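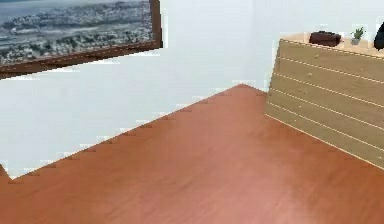 Issue 301, page 3
Sunday, December 18, 2022

WHO TIDIES THE TIDIERS?
How a hotel got two robots, and what happened to everyone's jobs

If you have ever been told to tidy your room, you may have wondered why a robot can't do it for you. The Banberg Hotel in Kovthorpe wondered the same thing, only with a lot more rooms and a lot more towels.

In August the hotel took on two robots. They are both called Carier, which saves on name badges. A Carier is as tall as a fridge and moves at the speed of someone who doesn't want to go to school. It has wheels, an arm and a flat shelf at the back for carrying things. Its job is to take clean sheets to the bedrooms, bring the dirty ones back, and put spare blankets away in drawers.

You might think a drawer is easy. You have probably been opening drawers since you were a baby, whether your parents wanted you to or not. But your hand does a lot of clever things without asking you. It feels when a drawer is stuck. It stops pulling before the whole thing lands on your foot. A robot has to learn all that from the beginning, and it is a slow learner with a strong arm.

A room that isn't there

So the robots practise in pretend rooms first. The room at the top of the page is a pretend one, drawn by a computer. You can't sit down in it, and the plant never needs watering. If you look at the place where the wall meets the floor, on the left, you'll spot an edge like a tiny staircase. No builder would get away with that, but the robot doesn't complain.

Inside the computer there is a pretend Carier too. It can roll across a pretend floor, bump into a pretend cabinet and send a pretend plant flying, and there is no mess to clear up. Then the computer puts everything back and the robot has another go. It can get through 900 goes in one night while everyone else is in bed.

The computer can change things between goes as well. It might make the floor paler or move the cabinet closer to the corner. It might hang up a different picture (the one on the wall now is a city by the sea, seen from the air). Real hotel rooms are never quite the same, and a robot that has only ever met one cabinet gets terribly confused by a second.

Then comes the real hotel

Real rooms turned out to be harder, mostly because they have people in them. Guests leave shoes in doorways. They hang wet swimming costumes on drawer handles. One left half a birthday cake on a stack of clean pillowcases, and there had been nothing about cake in the practice rooms. Carier waited beside it, beeping politely, until a housekeeper came.

That brings us to the housekeepers, who are the people who clean the rooms and make the beds. When they heard that robots were coming, many of them were worried. Would there still be a job for them? It was a fair question, and grown-ups at work ask it whenever a new machine comes through the door.

At the Banberg, the housekeepers kept their jobs, but the jobs changed. They used to push heavy laundry trolleys along the corridors, up and down in the lift, all morning. Now the robots do most of the pushing, and the housekeepers say their backs feel better for it. They still make every bed, because Carier's idea of a made bed looks like a bed that somebody is still in.

There is a new sort of work too. Some of the housekeepers have been trained to look after the robots. When a Carier gets stuck, they go and find out why, and write it down. Their notes go to the team who draw the pretend rooms, so that the next lot of practice can have a shoe in the doorway. The housekeepers know far more about the odd places people leave things than any computer does, and they think the extra work should come with extra pay. They and the hotel are still talking about that.

Not everybody is happy. Walking the corridors with a friend was a chance for a chat, and a robot is poor company. The laundry room lost its evening shift, and the people on it had to move to mornings — fine if you like mornings. And hotels in other towns may choose differently. A machine can be used to make a job lighter, or to have fewer people doing it, and it's people who decide which.

Words to know

Automation: getting a machine to do a job that a person used to do.
Simulation: a pretend version of something, made inside a computer.
Shift: the hours a person works in one day.

Try it yourself

Ask a friend to close their eyes and open a drawer using only your instructions. Say exactly where their hand should go, how far, and when to stop. Choose a drawer without eggs on top.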